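Wivia Kids Home Food Body Space Ask Us

Why Does Ketchup Get Stuck?

By Homa Nikzad

I love ketchup. I put it on eggs, I put it on potatoes, and once (don't tell my sister) I put it on a slice of orange just to see. Yuck! But there's one thing about ketchup that drives me bananas. You tip it over your plate and you wait. And wait. Then SPLAT, you've got a red lake where your lunch used to be.

So what's going on in there? Ketchup is mostly tomatoes, vinegar, sugar and salt, and the tomatoes are squished up into teeny tiny bits. When the bottle is just sitting around, those bits bump up against each other and hold on, a bit like kids in a crowded hallway. The ketchup acts nearly like a solid. Give it a shake or a squeeze and the bits start sliding past each other — and now it runs like a liquid. Scientists have a fun name for this. They call it shear thinning. Try saying that with your mouth full! 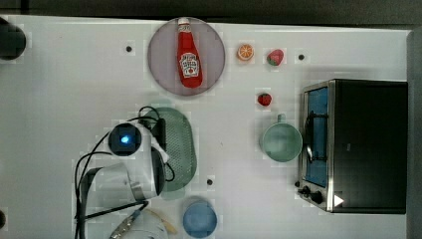
Does ketchup get runny only when you warm it up?

Warm ketchup does flow a little more easily, but the big change comes from moving it. Shaking, stirring and squeezing all make it thinner, even straight from the fridge.

Squeeze bottles are so handy for this reason. When I was little we had a glass bottle at home, and my aunt Azadeh would whack the bottom of it like a drum. With a soft bottle your hand does the pushing, and you can stop when you have enough.

Want to try it yourself? Put a big spoonful of ketchup on a plate and tilt the plate slowly. See how the blob hangs on? Now stir it fast with a spoon for 60 seconds and tilt again right away. Mine slid much faster the second time. You can do the same test with mustard or plain yogurt, and then with honey, which is thick in a different way — stirring hardly changes it at all. Wipe the table when you're done. I forgot, and my elbow found out.

More from Ask Us
Why do strawberries have seeds on the outside?
What makes toast turn brown?
Why do onions make you cry?

Contact Wivia Kids | Copyright Wivia | Back to top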